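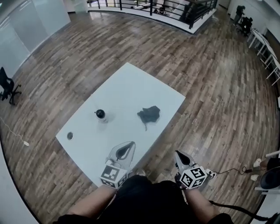
23 August 2020. Open day at Plumthorpe, upper floor, arrived at 10 and stayed until they started stacking chairs. I had put my name down for the hand-held gripper station in May and had more or less written it off, so the confirmation was a pleasant thing to find in the mail. The program was one page: a talk from Sovero on calibration, a bench session, a second talk, questions. I skipped the second talk to get more bench time. Each station had a white table, a pair of grippers and something to handle. At one of them it was a small bottle with a round black cap and a black cloth, with a flat dark disc off toward the left edge. Each gripper carries a white cube with black marker patterns on its faces, and those cubes are the part I had come to ask about.

The principle is well known. A camera that sees a printed square of known size can work out where that square is and how it is turned. Put squares on several faces of a cube and at least one usually stays in view as the wrist rolls. What I wanted to know was how it behaves in the awkward poses, when a face is nearly edge on to the camera. Ashraf Tawfik, who was running the bench, did not oversell it. With two faces in view the pose is steady. With one face at a steep angle the solution can flip between two orientations, and they filter for that afterward using the previous samples. If the flip lasts too long they drop the segment. I asked how long is too long. He said 5 samples at present, and that the number was picked by eye and is due for review. I wrote that down with a question mark.

My turn came before lunch. Notes on handling, in the order I made them:

The trigger travel is longer than I expected. I kept stopping short of full closure on the first few grasps and the bottle slid out.

The bottle is easier from the side than from the top. From the top the cap is the natural target, but it is round and any offset turns into a rotation. I tried it both ways and went back to the side.

Cloth is a different job. Pinching a fold in the middle lifts the whole bundle and nothing opens. Pinching near an edge works if the edge can be found, and on black fabric I had trouble finding it by eye. Two hands are needed: one holds, the other pulls. I got a rough half fold after several attempts. The woman after me did it in two moves, which I watched closely and could not reproduce.

The wrist wants to tilt inward when both hands work close together. Mine did, and the cubes then face each other and hide each other's markers. Ashraf said this is the most common fault in new operators and that he corrects it by having people keep their elbows out. It feels unnatural for the first few minutes. My shoulders complained about it on the train.

Over lunch I talked with a man from Urquhart who builds test fixtures. His view is that hand-held collection is fine for learning what a grasp looks like but carries no useful force information unless the fingers are instrumented, and that people skip over this. I half agree. For soft fingers some of the force can be read from how far they bend, if the camera sees them well enough. He thought that was optimistic. We left it there and talked about connectors, on which we agreed completely.

The Sovero talk was better than its title. The useful part was a slide on repeatability: 200 placements of the same block onto a fixed mark, by 13 operators, with the error broken down by person. The spread between operators was larger than the spread within any one of them. The speaker put it down to how people sight along the finger. I would have liked to see the same plot after a day of practice, and asked. They have not run it.

Purnetska had a small display by the stairs with a parallel-jaw gripper on a stand and a leaflet. The leaflet gives the stroke and the mass and leaves out the closing speed. I asked the person there, who promised to send it.

To do: print a marker cube at home, two sizes, matte paper. Check the flip problem with the old webcam before buying anything. Write to Ashraf about the filter and ask whether the raw tracks can be shared. Find the notebook with last year's hinge measurements, probably in the blue crate.

Home by seven. Left thumb sore at the base.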